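Ketero Wellora room pack and rulebook: a few weeks in

I bought the Wellora pack for the rooms and ended up liking it for the rulebook, which I didn't see coming. If you've not met it, Wellora is Ketero's set of simulated home interiors for two-armed robots, and it comes with a written set of working rules called the House Rules. There are 19 of them. You can use the rooms and ignore the rules, and I'd guess plenty of people do, but the two have been made to go together and it shows.

I've been running mine on a tidying job, mostly shoes, mostly in the evenings with a mug of tea going cold next to the controls. I drive both arms myself and save each go as a run, and later on I go back through the lot and throw out the bad ones. That last part used to take me a whole Saturday. I'd kept everything in one folder with names like "shoes good" and "shoes good 2", and I'm not proud of it.

Setting up

Easy enough. It's a big download, so start it before supper. The room opened first time for me, the arms loaded in the right place, and the only snag was that the default speed limit is set very low. I was annoyed for a bit and then read rule 2, which says to leave it there until you've done your first session. Fair enough! I left it there. I did bump it up after that, and I bumped it back down again the next day, having knocked a good many things across the floor.

The rulebook is a plain document you can read in one sitting. No diagrams to speak of, which is a pity, and the index is hopeless (gripper is under "hand", and "hand" sends you to "end of arm", and by then you've lost interest). The wording is lovely and ordinary though. Somebody has taken the trouble to write "put it down gently" where most documents of this sort would give you a paragraph.

The rules I use

Rule 4 is the start position. Both arms open, both off the floor, count to two, then begin. I used to start recording halfway through a reach because I was impatient, and those runs are a pain to sort afterwards, so I've become a bit of a bore on this one.

Rule 7 is the one I'd pin on the wall. One object at a time, and the other arm waits, open, well clear. It sounds fussy until you've had two arms squabble over the same thing. 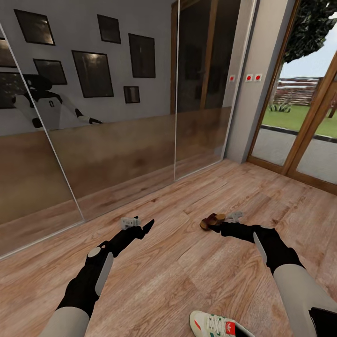 Mirrors get a whole rule to themselves, rule 11, and I was ready to skip it. Who writes a rule about mirrors? Well, this room has sliding wardrobe doors that are mirrored, and with the arms stretched out over the boards you get the robot's own head and one of its arms looking back at you from the left, along with the wall of picture frames. The advice is to judge every reach from the real floor, never from the glass, and to write "mirror in view" in the notes for that run. I've started doing it, and it's made the sorting a good deal quicker. I can pull those runs out and look at them separately, which I never could before. There's also a line in there about patio doors and bright gardens that I think belongs in a rule of its own, as the light through the glass does change how easy it is to judge an edge.

Rule 12 is on naming. You call a thing the same thing every time: if it's "trainer" in the first run then it's "trainer" for good. My early notes say trainer, shoe, sneaker and, once, "the white one". I had 538 runs to go back and relabel, and I did it in one go with the radio on, grumbling the whole way.

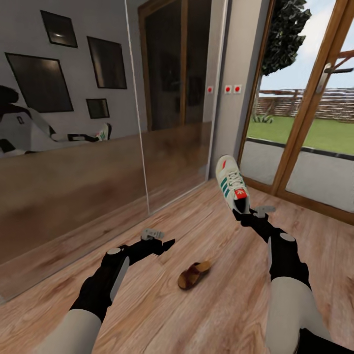 Then there's rule 13, which I argue with. It says that if you drop something you must finish the run anyway, mark it as a drop and keep it. I see why, and I do now keep mine, but it doesn't say what to do if you drop the thing, pick it up again cleanly and carry on. Is that a drop or a recovery? The older Huttunen checklist, which I used before this one, has a separate tick box for it and I miss that box. I've pencilled one in on my own sheet. If Ketero do a second edition I hope they'll steal the idea.

Rule 15 is about where you hold things. Pick a part of the object, write it down, stick with it for the session. For footwear it suggests the heel or the side and asks you not to go for laces. I'd been swapping about depending on mood, so that was a useful telling-off.

Rule 16 covers the end of a run and it's my favourite after 7. Let go, lift, open both hands, stop moving, then save. It also asks for a bare floor check at the close of a session, with both hands low and apart, so you can see whether the boards are clear between them before you pack up. 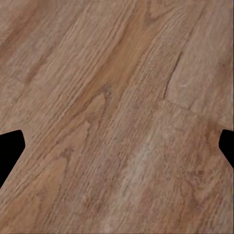
Bare boards between the two fingertips, close up.

I'll admit I skipped the floor check for the first week. I do it now. It takes hardly any time and it gives me a tidy last entry to search for when I'm looking for the end of a session.

How the rooms hold up

Very well at normal distance. The floor has proper planks with grain running on the slant and seams you can pick out, and outside the patio door there's a lawn and a slatted fence, which is more garden than I've got. Right up close the wood goes a little soft and blurry. It doesn't bother me for shoes. If you're picking up pins or coins you may feel differently, and I'd try the free sample room before paying.

The shoes are nicely done too, down to the stripes on the trainer. I'd have liked more plain, dull objects to go with them. A few more boxes, say.

What I'd grumble about

The log viewer. It shows you runs in the order they were saved and that is your lot, no sorting by note. I'm at 2207 runs kept out of 2734 recorded, and scrolling through that lot is no fun at all. I've been exporting to Gutorura, which reads the notes properly and lets me filter, but that's a second program and a second thing to learn. The viewer also forgets your window size. Every time!

The rules say next to nothing about breaks for the person driving, either. One line in rule 18, "stop when tired". I get sloppy well before I notice I'm tired, so I set a kitchen timer and have up to 19 minutes at the controls before I get up and walk about.

Would I buy it again?

Yes, and I'd read the rules on the first evening this time. If you already have a good set of working habits you may find half of it obvious, and the price is steep if you only want one room. For anyone working alone at home, picking up habits as they go like I was, it's well worth having. Four stars from me, with the missing one going squarely to the log viewer. I've written to Ketero about the tick box and I'll add a note under the review if they reply.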